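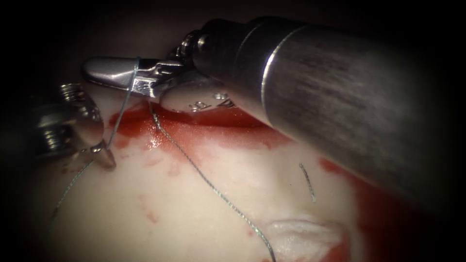
Most of what gets said about suturing courses, ours included, should be taken with a grain of salt. Clornau is a small school in Senia that teaches stitching and knot tying to people who already work in medicine or are about to, and we started it after sitting through too many weekends that promised mastery by Sunday lunch. Our subject is narrow. We care about what the thread is doing between one bite and the next. A loop sitting around the jaws just behind the tip, with the strand running down to the second instrument, looks like a small thing, and a good part of our first month goes into it. Learners tend to rush past the loop to get to the knot. Then the loop slides, or the tail is too short, and they blame the thread.

What we teach

The main course runs 16 weeks, with evening sessions that begin at six and usually finish later than the schedule says. It covers handling, bite depth, spacing, tension, square knots, running stitches and a fair amount of unpicking. The unpicking is not popular. We keep it in. You learn more about tension from taking out your own bad row than from watching somebody else's good one on a screen.

There is also a short refresher for people who have been away from practice. We were against offering it for a long time, since short courses are what we complain about, and we still tell people before they pay that it will only show them how rusty they are. Some find that useful. Others ask for their deposit back, which they can have up to the first session.

We do not teach procedures. If you want to learn an operation, learn it where operations are done, under the people responsible for the patient. A neat row of stitches on a practice surface says something about your hands that evening and very little about your judgment.

About the numbers

You will see schools claim that a certain number of repetitions makes a person competent. Our learners keep a log and tie 500 knots over the main course. We picked that number ourselves. It fits the hours we have, and it is enough for most people to get bored, slip, notice that they slipped and fix it. We have no study to prove that it beats 400 or 600, and we would be suspicious of a school our size that said it had one.

So far 322 people have finished the main course. Others left partway through and we do not hide that. We don't publish a pass rate, as we set the test ourselves and could make the rate whatever we liked.

Groups are capped at 14. We tried larger groups for one season. The instructors spent the evening walking, and a learner could tie the same slack knot for an hour before anyone looked over.

How we look at work

Instructors look at four things, in the same order every time: where the thread goes in, where it comes out, how the surface sits when the loop is drawn down, and what the tail is doing. Speed comes into it only near the end of the course, and even then we write the time on the back of the sheet. We have had quick learners with ugly spacing and slow ones whose work we would happily hang on the wall.

A common question is whether a stitch is "tight enough." We would like to retire that phrase. Edges should meet. If they are puckered or pale from the pull, it's too tight, however secure it feels. Beginners overtighten nearly every time, and being told so does not cure it. Seeing a whole row of it, side by side with last week's, sometimes does.

Suppliers and money

We buy most of our practice thread from Gimorum and our pads from Shirazi. Neither pays us, and neither gets a mention in class beyond the label on the box. We change suppliers when the stock gets worse, and we have done so twice already. The pads are the weak spot. Every pad we have tried is either too tough or tears in a way that teaches bad habits, and we would rather say that than call them lifelike. If a catalog tells you a pad feels just like the real thing, ask for a sample and put ten stitches in one corner.

Fees cover rent, materials and instructors' hours. We don't sell kits, branded bags or a members' area. Learners get a certificate saying they attended and completed the log. It does not say they are qualified in anything. A few employers have asked us to word it more strongly and we have said no.

Visiting

Anyone thinking of joining can sit in on an evening first. Come around six, stay for the unpicking, and talk to the learners during the break while the instructors are out of earshot. The next main course starts in September and the refresher runs again in July. Places are given in the order that deposits arrive.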